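# Keeping plastic bags and wrap under control

Most kitchens collect more plastic bags than they use. Ours filled a whole drawer before I sorted it out, and the drawer below had three half rolls of cling wrap in it. These are the habits that have stuck.

## Sort before you store

Tip the whole collection out and go through it once. Check each bag for holes by holding it up to a window. Daylight shows a pinhole that a ceiling bulb will miss. Bags with holes go straight in the store drop-off pile. Bags that held raw meat or fish go in the trash, even if they look clean.

Shake crumbs out over the sink. If a bag is sticky, turn it inside out, wipe it with a damp cloth and a drop of dish soap, and hang it over the faucet until it is dry. A bag put away damp will smell in a few days, and the smell gets into the others.

Keep 18 bags at most. That covers small trash cans, wet shoes, and the odd thing you need to send home with someone. I used to keep every one and never got to the bottom of the pile.

## Flatten and fold

A crumpled bag takes up far more room than a folded one. Lay it on the counter with the handles at the top and push the air out with the side of your hand, starting from the closed end. Fold it lengthwise in half, then in half again, so you have a long strip. Fold the strip up from the bottom in triangles, the way you would fold a flag, and tuck the handles into the last pocket.

Undo any knots first. For a tight one, twist the loose end until it is thin and stiff and push it back through the knot. It nearly always gives. Cutting the knot off leaves you with a bag that has no handles and won't hang. 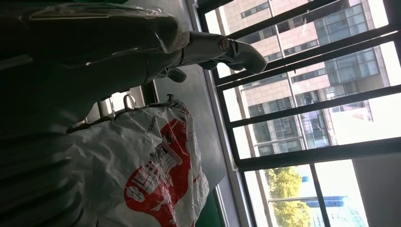

Thick carrier bags with a big printed logo are worth keeping separate from thin produce bags. The thick ones hold their shape, and they are good for carrying jars or returning library books. Fold them with the print facing in if they are going next to light-colored towels or linens, as some inks rub off in warm weather. I found red marks on a dish towel one August and have folded them that way since.

## Where to put them

An empty tissue box works fine. So does a tall jar. I use a Grovari bin screwed to the inside of the cabinet door, but I got along with a shoebox for years. Keep it away from the stove and from the pipe under the sink.

If you line the kitchen trash can with them, put five or six folded ones in the bottom of the can, under the bag in use. The next one is always to hand.

## Cling wrap

Wrap that bunches up is usually being pulled too fast. Pull it slowly with the box held down flat, and tear against the cutter starting at one corner. Keeping the roll in the fridge for an hour makes it less clingy and easier to handle.

If the end is lost on the roll, press a piece of tape down and pull it up sharply. Do this in a few places until the edge lifts. Many boxes have a small tab at each end that pushes in to hold the roll in place. Check for those before you give up on a box.

Wrap is also handy outside of food. Stretch a layer over paint trays between coats, or over anything you want to keep dust off during a job. Smooth the edges down and it will hold without tape on most hard, clean surfaces. It won't stick to anything dusty or greasy, so wipe the surface first.

## Wiping down after

Matte counters show fingerprints and dried drips more than shiny ones. Use a cloth wrung out well in warm water, then go over it again with a dry one. Don't leave printed bags sitting on a wet counter overnight. If ink does transfer, try a paste of baking soda and water on a small patch, leave it five minutes, and rinse.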